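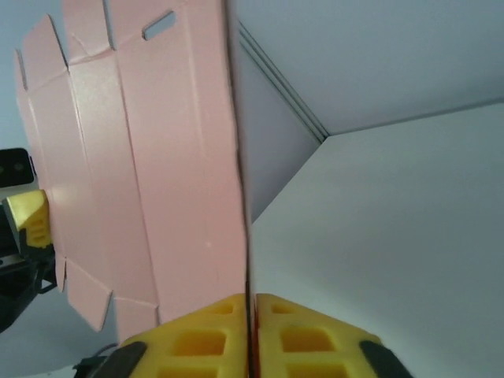
4.3 Keeping hold of the blank

Figure 4. Wrist view during the two-gripper hold. One pair of yellow fingertips pinches the straight edge of a pink box blank; part of the second gripper shows at far left, behind the blank.

A flat box blank is an awkward thing to plan for. Our first planner, inherited from Bostbridge, treated it as a rigid plate, and the blank declined to be one. Every crease is a hinge with opinions of its own, and a grasp that looks sound in the collision checker may leave most of the sheet free to swing wherever it likes. The model was correct about the plate. We did not have a plate.

Plimeo, the planner described here, represents the blank as a chain of stiff panels joined along the crease lines, with a loose spring at each joint. Tabs and flaps are left out of the chain and wrapped in a padded collision shape instead. We did try modelling them properly. The diagonal corners and notches visible in Figure 4 gave the contact solver a great deal to think about, and it thought about it for longer than the motion itself took. The padded version costs us some reachable poses near the flaps, which we have not missed.

Tracking uses the wrist view only. The obvious feature is the slot with rounded ends near the top of the blank, and an early tracker by Khải Tiêu relied on it entirely. It worked well until the slot left the view, at which point the tracker went on reporting a confident pose for whatever it had found instead. The present version fits the creases and the long straight edge first and uses the slot, when there is one to be had, to settle position along the length of the sheet. Glossy highlights along the creases are still sometimes taken for creases. We reject these by checking that neighbouring lines keep the spacing given in the blank's drawing.

The hold itself is controlled by a simple loop. Both arms follow a shared path defined at the blank, and each is allowed a small error of its own, so that a disagreement between them becomes a slow drift instead of a buckled panel. Earlier we gave both arms strict position targets. Yasaman Esfahani's notes from that period are brief and mostly concern cardboard.

We ran 200 trials with the rigid-plate planner and 200 with Plimeo, using the same start poses. The baseline kept hold to the end of the path in 148. Plimeo did better, as Section 5 sets out, though its failures are less dignified: when the crease fit slips by one line, both arms move with perfect coordination to the wrong place. The fitting step is capped at 2000 iterations, a number chosen in December and defended ever since.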